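Equipment planning meeting, Vikcombe shop, February 2021
Minutes, typed up by me again, so blame me for the spelling!

We got going late and went straight to the budget. There's 279 dollars left in the small tools line, and it has to last until September (I checked twice, sadly). The big ask is still a second cell, with quotes in from Skavel and Mulder. I like the Skavel one because it comes with spare fingers, but a few people felt the Mulder support plan was the better deal, and we went back and forth on that for quite a while.

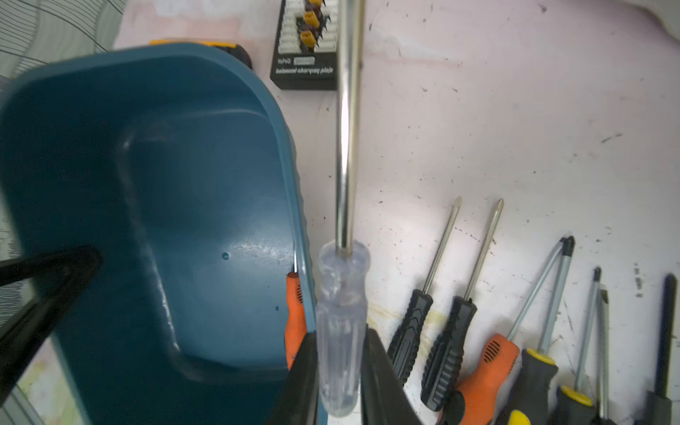 Gripper holding the clear-handled screwdriver, tool sorting cell.

Next up was fingers. I asked for six spare pairs, got talked down, then got talked back up again once we looked at the shipping charge. So six it is, ordered in one go. Lead time is roughly two months, so the order goes in before anything else on the list.
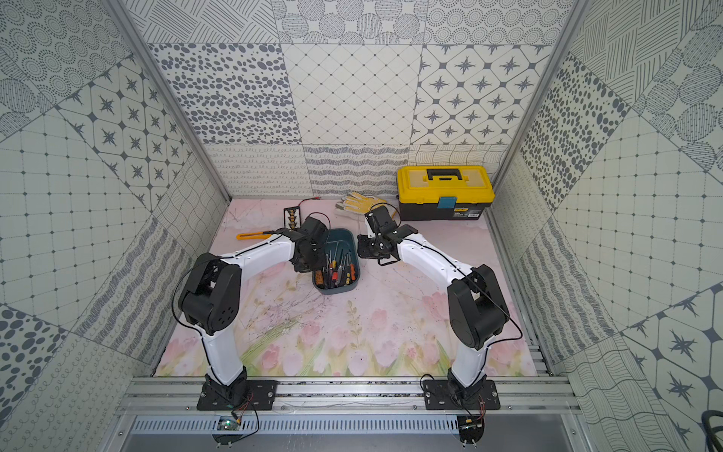
Money for the second cell won't come through until Sevurmont signs off, and they want a full parts list with it, right down to the brackets. I said I'd write it by copying what we have now: two arms, the mounting plates, the aluminum rails along the front, the patterned wall panels. Somebody asked if we could skip the panels to save a bit, and we left that open (I'd keep them, for the record). Cables get their own line this time, please!

To do: I send the finger order and start the parts list. Both quotes get reread before we meet again. Snacks were good, thanks to whoever brought the pretzels.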